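Belt Maker Porkolance Brings Two-Armed Robot to Its Drornley Showroom

March 7, 2019

DRORNLEY - The accessories company Porkolance has started to use a two-armed robot for handling belts and straps in its showroom, and the staff who did this work by hand are now learning a different job.

The company sells braided and flat belts to shops. In each season the showroom team must take out the samples, hang them on the wall, take them down after the buyers have left, and put every strap together with its buckle or clip. There are 252 models in the current collection. Until last December all of them were handled by people, mostly in the evening when the last buyer was gone.

The robot was supplied by the engineering firm Dudum. It has white arms and black hands, and one of the hands has five fingers. For the work with braided belts the hand can wear a soft black glove, which gives a better hold on the cords and does not leave marks on them.
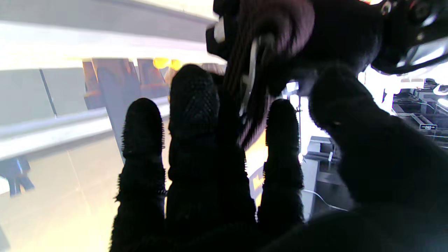 Solène Huet, who manages the showroom, said that the first weeks were slow. A belt is a difficult thing for a machine, she explained, because it never lies the same way two times. A box has corners and a belt has none.

"We thought we would give it the work and go home earlier," Huet said. "In the beginning we stayed later. One of us had to stand next to it all day and put the belt back in a good position."

The situation is better now, according to the company. In February the robot handled 122 belts in its best shift without asking for help. A person working at normal speed does more than this, and Huet does not expect the machine to be faster this year. For her the important point is that it can continue during lunch and after closing.

Six people work in the showroom team, and Porkolance says that none of them will lose the position. Two have changed their duties. They now prepare the robot's work in the morning, watch it on a screen, and write down each case when it stops or drops something. Both received 32 hours of training from Dudum, paid as working time. Their job title was changed in January, and their pay was raised by one grade.

The other four spend more time with buyers. Some of them are happy with this and some less. One employee, who has been with the company since it opened the Drornley address, told us that she liked the quiet hours with the belts and that talking to customers all day makes her more tired than standing at the wall. She has asked to keep two evenings a week for manual work, and the request was accepted.
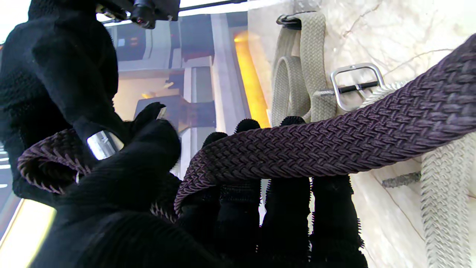 There are also questions which are not solved. The staff asked for a clear rule about who is responsible when a sample is damaged, and for the moment the rule says that the person on watch only has to report it. They also asked that the notes about stops and mistakes are not used to judge the person who was on duty. Management agreed to this in writing, but only until the end of the trial period in summer.

Small metal parts are another problem. A clip or a short rod is easy to push away by accident, and then the robot must look for it again. For this reason the sorting of straps and small parts is practiced separately on a table, with a few pieces at one time. Dudum calls this part of the program Vörös. The engineers change the task a little every week, and the two operators decide together with them if it is ready for the real collection.
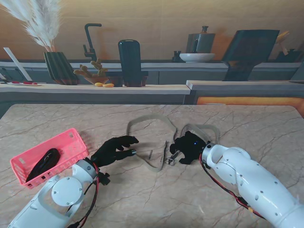
The robot's two arms at the marble table, with a strap and small metal parts between them.

Huet said she was asked many times by friends if she is afraid for her own work. She answers that she is more worried about the young people who will come after her. The evening hours with the samples were how she learned the materials, and a new employee will have fewer of these hours. Porkolance now wants every new person to spend the first month handling belts by hand before they are trained on the machine.

The company will decide after the summer season whether to order a second robot. Before that, the showroom team will be asked for its opinion in a meeting with Dudum.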